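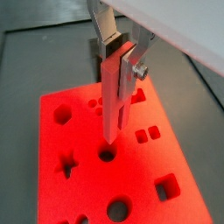 Lason 修手机,主要修停产多年的按键机、滑盖机和早期的触屏机,公司设在 Flurnham。客户送来的机器,大部分厂家已经不接了,配件也早就不在正规渠道里流通,能不能修好,要看找不找得到尺寸对得上的零件。尺寸这件事我们看得很重。电池仓、卡槽、充电口都是方的,装的时候跟把一根浅粉色的方条对准红色泡沫板上的孔差不多,下端快碰到板面时角度还是歪的,就得提起来重新对,硬往下压只会伤到边。新来的师傅头一个月练的就是这个,先练拆装,后碰焊台。

公司的前身是 Iwasaki 通讯器材行,一间卖手机壳、充电器和充值卡的小店,开在 Flurnham 老车站对面。店主退休以后,Reiko Hamada 把店面和库存一起接了过来。她原先在一家配件批发公司做质检,经手过各种型号的电池和排线。接手时库房里还有不少没拆封的老配件,按当时的行情值不了几个钱,她没有处理掉,花了一个夏天把它们重新登记,写明型号、批次、接口形式和外观状况。我们现在用的配件目录,最早就是从那份登记表来的。

改名叫 Lason 是后来的事。原来的招牌上写着“通讯器材”,常有人进来问能不能装座机。新名字没有特别的含义,念起来短,电话里也不容易听错。老招牌还留着,挂在维修间的内墙上。

我们修什么

日常业务分成维修、换电池、资料转移和配件销售。

维修方面,常见的故障有不开机、充不进电、按键失灵、滑盖排线断裂、听筒无声、屏幕花屏或者不亮。滑盖机的排线是消耗件,开合次数多了就会断,表现为屏幕时亮时不亮,推到某个位置突然恢复正常。这类故障我们有现成的排线就当天换,没有的话要等调货。翻盖机的转轴松动也能修,部分型号的转轴可以从同系列机器上拆用,换之前会跟客户说明是拆机件。

主板故障的情况比较复杂。早期机型的主板层数少,元件间距大,单个元件损坏通常可以更换。进过水的机器,要看泡了多久、后来有没有通过电。我们会先清洗、烘干、测量,再决定要不要往下修。检测结果会写在单子上,修不了的也会写清楚卡在哪一步。

换电池是做得最多的一项。老手机的电池多数可以自己拆,客户来找我们,一般是因为网上买的电池装不进去,或者装进去了盖不上后盖。鼓包的电池请不要继续使用,也不要用力压平,带到店里来,我们免费回收。买不到原型号电池的,我们可以用尺寸相近的电芯重新封装,保护板尽量用新的。封装好的电池要做完整的充放电测试,合格后才交给客户。容量按实测值标注,不按电芯外皮上印的数字写。

经常有人问,老手机换了新电池能用多久。这个要看机型、网络和使用习惯。有的机器放着待机一个星期没问题,打电话却掉得很快,这多半跟信号有关。手机在信号弱的地方会提高发射功率,耗电自然就大。我们可以测待机电流,电流正常而续航仍然短的,换电池的意义不大,会直接告诉客户。

资料转移包括通讯录、短信、照片和录音。早期手机的通讯录有的存在机身里,有的存在卡上,有的两边各存一部分,导出来以后常有重复。我们会保留原始文件,再另外整理一份合并过的,两份都交给客户。短信能不能导出要看机型,有些型号没有对外的接口,只能逐条显示在屏幕上拍下来,这种做法收费较高,事先会报价。客户取走资料以后,我们这边的副本保留 8 天,到期删除。需要提前删除的,取机时说一声就行。

配件销售只做我们自己测过的东西。目录上目前有 277 种配件,包括电池、充电器、数据线、外壳、按键板、排线和屏幕总成。没有上目录的也可以来问,库房里还有一部分没来得及测。

关于参数表

网站上的机型资料是 Kanako Sugawara 在整理。她进公司之前在 Flalbridge 的一家图书馆做编目,对表格的要求很严。起因是客户在网上查到的老手机参数常常互相矛盾,同一台机器,有的网页写的是带电池的重量,有的写不带,有的把通话时间和待机时间写反了,存储容量那一栏更乱,机身内存和扩展卡上限经常混在一起。客户照着这样的参数买电池、买存储卡,买回来用不上。

所以参数表只收我们手里有实物、能量能测的机型。长宽厚用卡尺量,重量分带电池和不带电池两栏,存储卡上限以实际读得出来的最大容量为准。说明书上的数字如果和实测不一样,两个都列出来,注明来源。通话时间我们不测,条件很难统一,表里只引说明书的写法。截至 2024年7月13日,表里收了 400 台左右的机器,其中有些是同一型号的不同地区版本,按键印字、频段和预装语言不一样,分开列。

参数表可以免费查阅,转载请注明出处。发现错误欢迎来信,最好附上机身标签的照片。曾有读者指出我们把一款滑盖机的厚度量错了,核对后发现那台样机的后盖是后配的,比原装的厚一点,条目已经改过来,并且加了备注。

维修间

维修间在店面后面,和前台隔着一扇玻璃窗,客户可以看到自己的机器在哪张台子上。收进来的机器先编号、拍照,记录外观划痕和缺件,然后连同拆下来的螺丝一起放在带格子的盘里。老手机的螺丝长短不一,装错位置会顶到主板,因此每拆一层就按位置放一层,不混在一起。

焊接工位有排烟。电池封装在单独的房间做,和焊接分开。充放电测试柜在夜里也开着,装了烟感和断电保护,值班的人手机上会收到提醒。

我们不收来历不明的机器。送修时需要登记姓名和联系方式,如果机器上了锁,要请客户当面解开,或者出示购买凭证。忘了密码而又拿不出凭证的,只能做不涉及解锁的维修。这一条执行起来有时会让人不愉快,尤其是家里老人留下的手机,凭证早就没了。遇到这种情况可以带上其他能说明关系的材料,和前台谈,我们一件一件地看。

收费和保修

检测费在维修成功后抵扣维修费。报价以单子上写的为准,拆开后发现另有故障,会先联系客户,得到答复以后再动手。联系不上的,机器保持原状存放。

换电池和换配件保修期相同,从取机那天算起,保修 47 个星期。这个数字看着有点怪,是 Iwasaki 时期传下来的,原因没有留下文字,Reiko 接手后没有改,老客户都认这个。人为摔坏、再次进水、自行拆开过的,不在保修范围内。拆机件和进水主板的维修不保修,取机时会在单子上再注明一次。

修好的机器请尽快来取。长期不取的,我们会按登记的方式联系客户,不会擅自拆用或者转卖。库房里有几台放了很多年,到现在还贴着原来的单子。

邮寄送修

外地客户可以邮寄。寄之前请先写信说明机型和故障,我们回复以后再发。电池请按承运方的规定包装,鼓包电池不要寄。手机卡和存储卡请取出来自己保管,做资料转移的除外。包裹里放一张纸,写上姓名、回寄地址和想解决的问题。写得越具体,检测越快,比如“充电时有图标但电量不涨”,就比“充不了电”有用得多。

收到包裹当天会拆开核对,和附的清单不符的地方马上写信告知。寄回时默认保价,保价费由客户承担,不需要保价的请提前说明。

Flalbridge 有一个代收点,设在一家钟表店里,只收件和取件,不做检测,也不能现场报价。代收点的机器每周送一次 Flurnham,比直接邮寄慢,但是不用自己包装。

我们不做的事

不修近几年的新机型。厂家的售后还在正常运转,配件齐全,时间也比我们快。不做串号修改,不做翻新后当全新出售,不代购手机。偶尔有收藏者问能不能估价,我们只能说明机器的功能状况和配件是否原装,价格请另找人看。

人员

Reiko Hamada 负责整个公司的运作,也做配件的最后检验。她每天上午在店里,下午多半在库房。

Kanako Sugawara 负责参数表、配件目录和网站。客户来信里跟机型资料有关的,也是她回复。

维修师傅不单独列名,单子上有经手人的签字,对维修有疑问可以报单号找到本人。

我们目前在招一名会修按键板和排线的师傅,有焊接经验即可,没有修过老机型的可以学。应聘请带一件自己修过的东西来,什么都行,收音机、遥控器、计算器都有人带过。

地址在 Flurnham 老车站对面,临街的门是推拉门,进门右手是前台。七月里库房要盘点,配件发货会比平时晚,维修照常。

首页 维修服务 电池更换 配件目录 机型参数表 邮寄送修 关于我们 联系方式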